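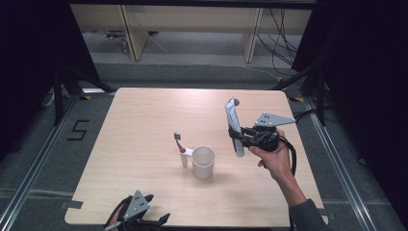
Magazine > Features > Home and Health
2 min read
22 Apr 2019 | By Imani Kincaid

Oral health in later life has long received less attention than it deserves. The Oltmont Dental Institute has now completed a review of daily care among 168 residents of Brotham, all of them over the age of 76.

The review, directed by Sarmīte Ķēniņš, found that stiff hands were the most common obstacle to regular brushing. Many residents had shortened the routine or given it up in the evening.

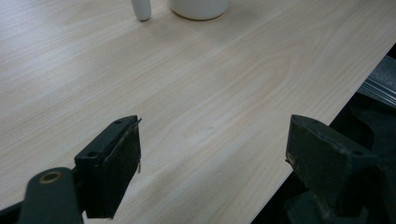
The Institute recommends handles with a wider grip and a seated position at a table of suitable height. Home visits will begin in Busum in three weeks, with 10 hygienists assigned to the district.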